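Dullholm has had its own translation office since January, after 2 years of sending the work out. Fikard, the firm that runs it, handles manuals, contracts and patient leaflets for clients up and down the coast. The office manager agreed to talk on condition that her name stay out of it.

"People think we sit and look up words," she said. "Most of the day goes to asking the client what they meant."

A typical job is 2000 words and comes with a deadline of the next morning. She turns down the ones that arrive after four. Her translators work from the same glossary, which she edits herself, and arguments over a single entry can last a week. 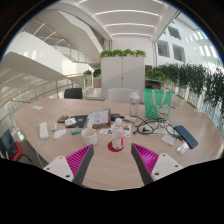
The longest argument so far was over the word "shall." A contract for Trnka used it 60 times, in three different senses. "We wrote back with 17 questions," she said. "They answered four and told us to use our judgment. I don't like using my judgment on somebody else's contract."

Machine translation comes up with every new client. She uses it for parts lists and never for leaflets. Her rates for correcting machine output are the same as for a fresh translation, and she has lost work over that.
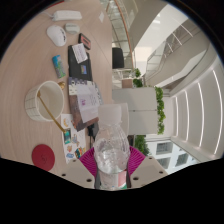 Urlow, asked about those rates, replied by email that the price was hard to defend to a buyer but that the leaflets had come back without a single complaint from the clinics.

She had read the email before we spoke. "Fine," she said. "They still pay late."

She plans to add Finnish next, if she can find a reviewer. The last applicant wanted to work only from paper.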